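### 3.2 Cup types and resting positions

Single-use cups were collected in August from two office kitchens at the Salten site. Two wall types were kept for the comparison: smooth single-wall cups supplied by Trundent, and cups with a ribbed outer wall. Cups with a crushed rim or a split seam were discarded. Each remaining cup was emptied and left on a bench for 12 hours before weighing.

A tapered cup placed on its side rests along a line of the wall and tends to roll in an arc about its narrow end. The resting position therefore depends on the taper and on the stiffness of the rim. Figure 4 shows a ribbed cup on its side. The ridges are fine and closely spaced, and are most distinct near the base. Part of the wall carries a dark green printed banner with the letters "STAR" in white.

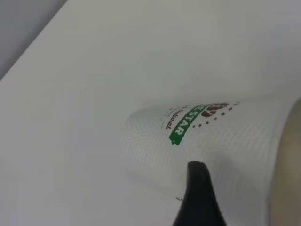 **Figure 4.** White paper cup with embossed outer wall, lying on a smooth pale surface.

### 3.3 Rolling distance

Cups were released from rest on a board inclined at 2 degrees, following the procedure of Cárdenas. The travel of the rim was measured along the arc, up to a limit of about 500 mm. Runs in which the cup left the board were repeated. Printed and unprinted areas of the wall were treated as equivalent.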